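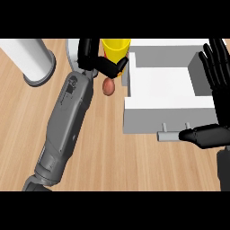

5. Open-day demonstration

5.1 Setting and aims

The teleoperation system described in Section 3 was shown to the public at the Stesimmont winter open day, held in the Rodier building on Tue 9 December. Until then it had been used only by members of the project, all of whom had many hours of practice with it. The open day gave us access to people who had none. We wanted to know whether a first-time visitor could control two simulated arms with five-fingered hands after a short briefing, and which parts of the interface caused trouble when the person at the controls did not already know its habits.

A secondary aim was practical. The Palomino retargeting layer had never been run for a full day without a restart between users, and we wished to see how its calibration step behaved when hand sizes changed from one session to the next.

5.2 Apparatus

All sessions ran in the Hisus simulator, with no physical robot. The visitor stood in front of a desk and wore a pair of tracked gloves. Palomino mapped the wrist pose and finger angles of each glove to the matching simulated arm and hand. A single screen showed the view from a virtual camera looking down on the worktop from the robot's side, so that the forearms entered from the lower part of the image much as the visitor's own arms would. A second screen, turned towards the queue, repeated the same view.

The camera was fixed during a session. This was a deliberate choice: in earlier tests a head-tracked view had made several users feel unwell, and a public event is a poor place to repeat that finding. The cost is that the hands often hide the thing they are reaching for. We return to this point in Section 5.5.

5.3 Task and procedure

The worktop was the kitchen layout used in the main experiments. It holds a toaster, a cabinet unit with a drawer, and a few small objects that can be picked up. Visitors were asked to do the following in any order they liked: take hold of the yellow object with the left hand, move it clear of the toaster, and bring the right hand to the drawer handle. Those who managed all of this before the session ended could go on to place one of the food items in the drawer.

Each session had the same outline. A member of the project gave a spoken briefing, fitted the gloves and asked the visitor to hold both hands open while calibration ran. The visitor then had 3 minutes of free movement with no task, followed by the task itself. Help was given if asked for, and the helper noted each request. Sessions were stopped early if the visitor wished or if tracking was lost and could not be recovered. 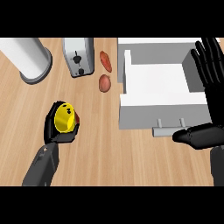 Figure 7. Kitchen worktop in the Hisus simulator. The left hand is curled round the yellow object; the right hand is open, with its thumb close to the drawer handle. The toaster and two reddish food items lie towards the back of the worktop.

The configuration in Figure 7 is useful for discussing the two halves of the task, as each hand is doing a different kind of work. The left hand must keep its grip closed while the forearm moves. The right hand must stay open and be placed with some care near a narrow bar. Trained operators tend to settle one hand before attending to the other. Whether visitors would do the same was one of the things the helpers were asked to record.

5.4 Results

A total of 47 visitors took part. Of these, 40 completed the basic task and 16 went on to place a food item in the drawer. The remainder either ran out of time or chose to stop. No session was lost to a simulator fault, although calibration had to be repeated for some of the younger visitors, whose fingers did not reach the ends of the gloves.

Grasping the yellow object was seldom a difficulty. Most visitors closed the whole hand at once, which the contact model tolerates well. A smaller group tried to pinch it between thumb and forefinger. Pinch grasps were slower to form and were more often dropped during the move, in line with the results for novice operators in Section 4.2.

Reaching the handle took longer than reaching the yellow object. The usual error was one of depth. The visitor would bring the hand to a place where it covered the handle on the screen and then close the fingers on nothing, the hand being too high above the worktop. Helpers reported that a spoken hint to lower the hand until the thumb met the bar was enough in most cases. We did not log these hints separately from other help, which in hindsight was an oversight.

As to order, the large majority of visitors began with the left hand and left the right hand idle, often letting it drift. Drift was harmless over open worktop. Near the cabinet it could bring the fingers into contact with the drawer side, and the resulting contact forces made the simulated arm shake. Several visitors took this shaking as a sign that they had broken something and let go with the other hand as well.

5.5 Observations on the interface

Two changes have been made as a result of the day. First, the hands now cast a stronger shadow on the worktop and on the drawer floor, which gives the user some sense of height under a fixed camera. Secondly, a hand that has been still for a short period is held in place until its glove moves past a small threshold. This removes the drift described above. It also adds a slight lag when the second hand is first brought into use, and project members have been divided on whether the exchange is a fair one.

The question of occlusion remains open. With the camera behind and above the hands, a closed grasp hides most of the object inside it, and an open hand over the drawer hides part of the cabinet. A small inset view from the side was tried after the event, but only with experienced operators, who said they rarely looked at it. It has yet to be tested with newcomers.

Palomino ran through the day without a restart. Calibration error, measured as the mean fingertip offset in the open-hand pose, showed no upward trend across sessions. The values for repeated calibrations are listed with the others in Appendix B and were not treated differently in the analysis.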